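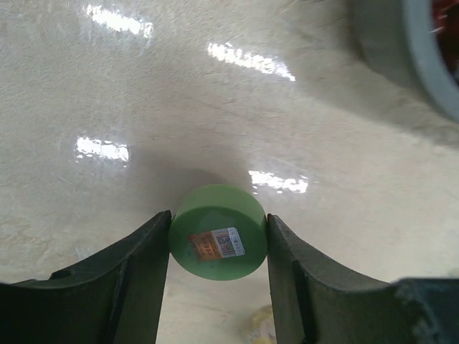

Print this page | E-mail this to a friend

I will defend the very long novel to anyone who'll stand still! Homa Salehi lent me Zoriana Sirko's Kravets last September, all 1,609 pages of it, and I carried it on the bus for weeks like a loaf of bread (my shoulder bag has never recovered). My sister asked why I didn't just read four normal books. Well, because four normal books would have ended four times!

What I love is how a huge book lets you be bored a little. There's a chapter on a flooded orchard that goes on for 90 pages, and I grumbled through most of it, and now it's the part I think about when I'm doing the dishes. A tidy 356-page novel would have had an editor's red pen through that orchard before lunch. I like short books too, and Karlijn Hendriks's Dilumis is a gem, but I finished it in an evening and had to look up the heroine's name to write this.

People say they haven't got time. I read ten pages with my morning coffee and ten before bed, and some nights it was two, and once I fell asleep with my glasses on. So what? The book waited. Give one of the big ones a go, skip the family tree at the front, and don't look at the page numbers until you're past 1,000.

Print | E-mail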